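Shop notebook, sink bench
9 Jan 2018

Cable and reach work on the sink station. Continued from the previous entry, where the wrist cable pulled tight during a sweep over the basin and the controller stopped on overcurrent at joint 5.

Changes since then:

Strain relief moved above the wrist joint. The old tie point was below it, so every wrist rotation worked the connector. Bend radius is now within what the cable jacket is rated for. Slack between the tie point and the counter is 600 mm, up from 300. That is more than I wanted, but 300 was measured with the arm folded and the far corner of the basin needs the rest.

Gripper zero reset. Fingers close parallel within what I can see with a feeler gauge. The left finger pad has a nick on the inner face; leaving it until the Giraldo pads arrive.

Controller log: 1,336 cycles on the current gear set. Backlash at the wrist is unchanged since the last check, so no teardown yet. Next inspection in March or when the log shows a jump in following error, whichever comes first.

Sink area, both ends of the counter:

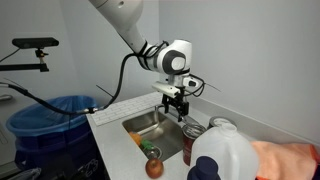
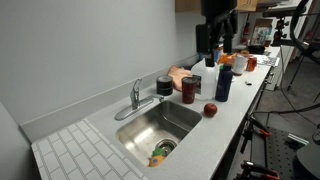
Reach over the basin is the part that decides the mount position. The basin wall is steep and the fingers are short, so the approach has to be close to vertical or the wrist housing touches the rim before the fingers get to the bottom. With the tool pointing straight down, the faucet becomes the main obstacle: the spout comes out over the basin from the back, and the keep-out box I drew for it last time covered the base only. New box covers the base and the full curve of the spout. The planner (Likby, still the old build) now routes the wrist around the front, at the cost of a longer path and one more waypoint. Acceptable. The drain strainer is the second problem. It is round metal set in a metal basin, and the height map around it is noisy enough that small items lying next to it merge with it. I tried raising the minimum object height, which dropped the strainer and also dropped anything flat. Reverted.

Depth on the brushed steel is poor in general. The streaks on the walls give holes in the point cloud that move when the overhead light is changed. Two settings tried:

Exposure down one step - fewer holes on the back wall, more noise on the counter.
Exposure as before, basin walls filled from the CAD model - clean, but wrong if the sink model is off, and my measurement of the corner radius is not good.

Keeping the second setting for now. Will remeasure the corners with the Irnitz gauge set when it comes back from the other bench.

The jug is still a bad target. Translucent plastic returns almost nothing on the body, so the handle has to be found in the color image. Grasp on the cap works on paper; the finger opening has little margin over the cap diameter and any error in x shows up as a push. I would not run it above quarter speed. The apple segments cleanly against the counter and makes a good check item after any camera change.

Cable note for whoever uses the bench next: keep the loop off the front edge of the counter. If the thin section hangs over, it catches on the drawer handles when the arm homes. Home position is stored as Nilness 2 in the pose list. Do not overwrite it, the calibration script reads that name directly.

Open items:
Remeasure basin corners
Replace left finger pad
Second tie point on the upper arm, to take up slack when folded
Move the estop cable away from the motor supply
Check that the faucet keep-out box survives a restart; it did not load once this afternoon and I have not found out why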